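Startseite > Tagebuch > Haushalt & Kram

Lesezeit: 2 Minuten

Tischdecken, Flohmarktkisten und das ewige Sortieren

Februar, halb sieben morgens, Kaffee schon kalt. Schnell was tippen, bevor die Kinder wach sind.

Also: der Schrank im Flur. Seit dem Umzug nicht mehr richtig aufgemacht, nur immer reingestopft. Gestern dann doch. Alles raus, auf den Boden, auf die Treppe, aufs Sofa. Lorna kam zum Helfen und hat erst mal gelacht. Dann eine Rolle Müllsäcke geholt.

Was da alles drin war. Servietten von drei Taufen. Ein Raclette ohne Kabel. Die Kiste von Cukwood, in der mal das Regal war, jetzt voll mit Kuscheltieren, die angeblich alle noch gebraucht werden. Eine Lampe von Dirnix, die ich nie leiden konnte und trotzdem dreimal umgezogen habe. Weg damit.

Mein System, falls man das so nennen will: ein Stapel bleibt, ein Stapel Flohmarkt, ein Stapel "frag Inès". Der dritte war am Ende der größte. Inès nimmt fast alles, für die Spielgruppe oder für sich, so genau weiß ich das garnicht. 28 Euro hab ich beim letzten Flohmarkt eingenommen, Standgebühr noch nicht abgezogen. Reich wird man nicht.

Ach ja, und Stoffe! Ich hab eindeutig zu viele. Geschirrtücher, Reste, Vorhänge aus der alten Wohnung (passen nirgends). Beim Waschen trenn ich jetzt endlich hell und dunkel, hat nur Jahre gedauert. 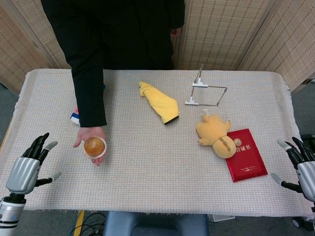 Tischdecken behalte ich fast alle, da bin ich stur. Lorna meinte, zwei reichen. Nein. Eine für jeden Tag, eine für Besuch, eine zum Basteln, und dann noch die, die einfach schön sind. Weiß-beige gewebt mit Fransen an den Seiten geht für mich immer, da darf auch ein gelbes Tuch zerknüllt drauf liegen und ein gelbes Plüschtier daneben, sieht trotzdem nach was aus. Gebügelt wird bei mir aber nichts mehr, nur glattgestrichen.

Heute noch: Säcke ins Auto, Kuscheltierkiste verhandeln, Amanuel wegen dem Raclettekabel fragen. Der hat 142 Kabel im Keller, selber gezählt, irgendeins wird wohl passen. Und den Flur saugen, da liegt überall Glitzer, keine ahnung woher.

So, oben poltert es. Muss los.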